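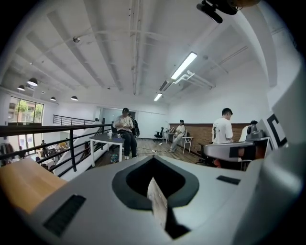 Building Services Fitter (Lighting and Ventilation), Drandholm site

Wilter is hiring a fitter for the ceiling services at Drandholm. The post covers lighting, air vents and surface-run pipework in the shared work rooms. It is full time, on site, and reports to Zdzisław Olszewski, building services lead.

The rooms

The ceilings are white, divided by beams into long parallel bays. Pipes and conduits run exposed below the surface and stay accessible. Lighting is mixed: fluorescent fixtures in the bays, black pendant lamps with dome-shaped shades on the window side. Large dark-framed windows give daylight, and lighting levels are set with that in mind. The rooms remain in use during working hours, so most overhead work is done early.

Duties

Inspect and replace fluorescent tubes, starters and ballasts.
Clean, re-hang and level pendant lamps; check cords and ceiling roses.
Clean air vents and record airflow readings.
Trace, label and re-clip conduits and pipes. The current register lists 494 labeled points, nearly all of them overhead.
Keep the register up to date in Nigam, our maintenance log.
Cover tables and benches before overhead work and clear up afterward.

Requirements

At least four years of experience in commercial electrical or building maintenance.
A current electrical license valid for the site.
Comfortable working from ladders and mobile towers for long periods.
Able to read wiring diagrams and pipe layouts.
Clear written English for the log.

Experience with Flameo emergency lighting panels is useful — training is given if you have none. Prior work with older fluorescent fittings is also an advantage, as a phased change to LED is planned and both types will be in service for a time.

Hours and terms

Eight hours a day, Monday to Friday, starting at 6:30 a.m. One late shift every second Wednesday for work that needs the lighting circuits switched off. Tools, workwear and access equipment are supplied. The first contract runs for nine months and may be made permanent.

How to apply

Send a resume, a copy of your license and the names of two references to Zdzisław Olszewski at the Wilter site office, Drandholm. Put "Ceiling services" in the subject line. Interviews are held on site and include a short practical task: fault-finding on a lighting circuit and one written log entry. Applications close at the end of November.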